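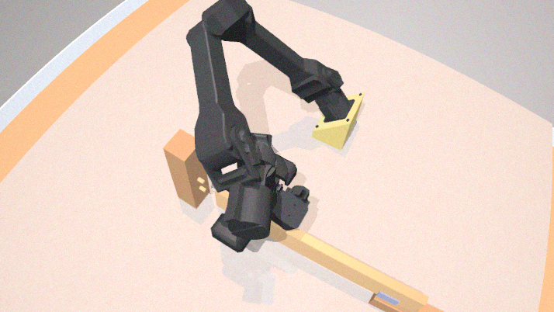

Simulated cell: arm, rail and upright block on the round-edged table

Budget for a small bench arm: is the simulation enough to decide the size?

Asked by Yee-man Tam

Hello all. I work in a small workshop which makes clips and brackets for shop displays, and I was asked to prepare the budget for our first robot arm. The money must be requested before the end of February. The total limit is 2,000 for the arm and everything that belongs to it, and I am a little afraid to choose wrongly.

I made a model of our table in the simulator. The long beam stands for the guide rail and the upright block is the post beside the robot base. The yellow wedge on the wrist is the tool we want to use. In the model the rail passes very close to the base, and I don't know if this is a problem in real life.

I have two offers. Deldale sells the bare arm with a reach of 542 mm. Prumance has a smaller one with 429 mm, and it is cheaper, so I could also buy a spare wrist joint. Both sellers say that their arm is suitable, which does not help me much.

My questions:
Can I trust the reach I measure in the simulator?
How much of the budget should I keep for things which are not the arm?
Is it wise to buy the spare joint at once?

Thank you in advance, and please excuse my English.

2 answers

Answer by Chia-hao Yen (marked as accepted)

For the first question: you can trust the geometry if the model of the arm comes from the maker and you measured your table properly. But please check where the seller measures the reach. Some measure to the centre of the wrist and some to the mounting face of the tool. Your wedge adds length, and it also has corners which spread out sideways. When the tool turns near the rail, it is the corner which hits first.

Move the arm in the model to every point where it must work, also the points at the far end of the rail. If it must be almost straight to get there, I would take the longer one. An arm near its full stretch is less comfortable to control, and you have no room if somebody later moves the block by a hand's width.

I would also try the base in a second position, further from the rail and the post. In the simulator this costs you ten minutes. In the workshop it costs new holes in the table.

For the money, I keep 40 per cent for the rest. In my own project this was the mounting plate, power supply, emergency stop, cables, the tool itself and some kind of guard. Ask each seller in writing which of these are in the price. My first quotation had no cable between controller and arm, and I noticed it only after the order was sent. The tool is often forgotten because in the model it is simply there. If you want your wedge in real material, somebody has to make it, with the screw holes in the correct places, and then probably make it a second time.

The spare joint I would not buy now. Ask how long the delivery takes and what it costs alone, and write this in your budget as a line for next year.

One more point, the simulator does not tell you if your table is stiff enough. Push on the real one with your hand where the base will be. If it moves, you need a better table first.

Comment by Yee-man Tam
Thank you very much, this is clear. I asked Deldale and their reach is to the wrist centre. The table moves a little when I push, so I have added a steel plate to the list.

Answer by Lundis

just get the bigger one. we have the Chung arm at work and everyone wishes it was longer. never used a simulator for it, we put cardboard on the bench and drew circles

Comment by Chia-hao Yen
The cardboard is a good idea for the table plan, but it does not show the elbow. With a high post beside the base I would still check this in the model.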